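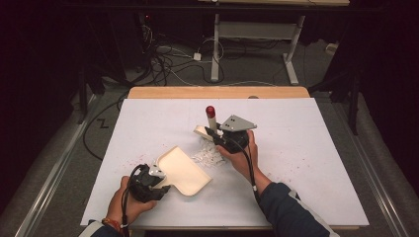

8月6日

朝から返済シミュレーターの繰上返済まわり。昨日の続き。Flendow側の計算とこっちの表がまた合わない。元金ではなく利息の端数。たぶん日割りの切り捨て位置。

メモ:

- Flendow → 利息を日ごとに丸めてから足す
- こっち → 月末に一回だけ丸める
- 差は小さいが、回数が増えると最終回にまとめて出る

どちらが正しいかは契約書の文言しだい。Zuvbergの約款は「各利息計算期間の末日に円未満を切り捨て」。こっちの方式でよさそう。Zariņšのほうは書き方があいまいで、二通りに読める。問い合わせ文を下書きしたまま未送信。今日中に出す。

## 複数借入の返済順

比較する案は3つ。

1. 金利の高い順
2. 残高の少ない順
3. 最低返済額だけ払い続ける(基準用)

テスト用の世帯は借入4件。カード2、家電の分割、車。毎月の上乗せは500円きざみで動かす。きざみを細かくしても順位は変わらず、計算が遅くなるだけだったので戻した。

結果、総利息は1が一番少ない。これは予想どおり。ただ2との差が思ったより小さい。残高の少ないカードの金利がもともと高めで、最初の2件の順番が同じになるせい。テストデータが悪い。金利と残高が逆向きの世帯を別に作ること。でないと比較の意味がない。

3は論外に長い。最低返済額が残高に連動して下がる設定だと、後半ほとんど減らない。グラフにすると尻尾がだらだら伸びて、軸が全部そっちに引っ張られる。対数軸も試したが一般の人には読めないと思う。途中で切って「以降続く」と書くか。保留。

## バグ

完済した借入の最低返済額が、次の借入に回っていなかった。完済の翌月だけ浮いて消える。3月に直したはずのやつとほぼ同じ場所。直した関数と別に、古いコピーがKimbyの取り込み側に残ってた。消した。テスト追加ずみ。

修正前の数字で作った表は全部やり直し。共有フォルダの旧版は「使用不可」と頭に付けたけど、まだ開いてる人がいたら閉じてくださし。

もう一件。ボーナス月の上乗せを入れると、最終回がマイナスになることがある。残高より多く払ってる。min()で抑えればいいだけだが、余った分を次の借入に回す処理が先に走るので順番を入れかえる必要あり。午後やる。

→ やった。マイナスは消えた。かわりに完済月が1か月ずれるケースが出た。支払日と締め日が同じ日の借入だけ。原因わからず。ログは取ってある。

## 延滞の扱い

今は延滞なし前提。実際には一回も遅れない人ばかりじゃないので、これで「何年で完済」と出すのは楽観的すぎる気がする。遅延損害金を入れると入力欄が増えて、そこで離脱される。

案: 「払えない月」を年に何回、と選んでもらうだけにする。その月は上乗せゼロ、最低返済額のみ。損害金は計算しない。注意書きは要る。

試しに手元の表で回した。上乗せを休む月があっても、方式1と2の順位は変わらず。完済時期はずれる。ずれ幅の表はあとで貼る。

## 取り込みテスト

Kimbyの明細CSV、91行目で止まる。全角のマイナス記号が入ってた。返品の行。半角に直す処理を前段に入れて通った。文字コードは今のところ問題なし。日付の形式が途中から変わるファイルが混ざってるのは別件、あとで見る。

手数料の行を利息に足してしまっている疑いもあり。摘要欄の文字列で分けてるが、表記ゆれがひどい。「手数料」「テスウリョウ」「事務手数料等」。一覧を作って対応表にするしかない。面倒。

## 文言

画面の「借金」は「借入」に統一。ただし説明ページの見出しは検索で来る人向けに「借金」のままでいいのでは、という意見。どっちでもいいが混在はやめたい。次の打ち合わせで決める。

「必ず完済できます」は削除。誰がいれたのか不明。試算なので断定しない。「この条件が続いた場合の目安です」に差しかえた。

## 残り

- [ ] Zariņšに問い合わせ送信
- [ ] 金利と残高が逆向きのテスト世帯
- [ ] 完済月1か月ずれの原因
- [ ] 手数料の対応表
- [ ] グラフの尻尾どうするか
- [x] 古いコピー削除
- [x] 全角マイナス

追記: 問い合わせ送った。丸めの位置と、繰上返済したとき次回の利息計算の起算日がいつになるかの二点だけ聞いた。返事が来るまでZariņšの分は暫定値、表に色付けてあるので触らないでください。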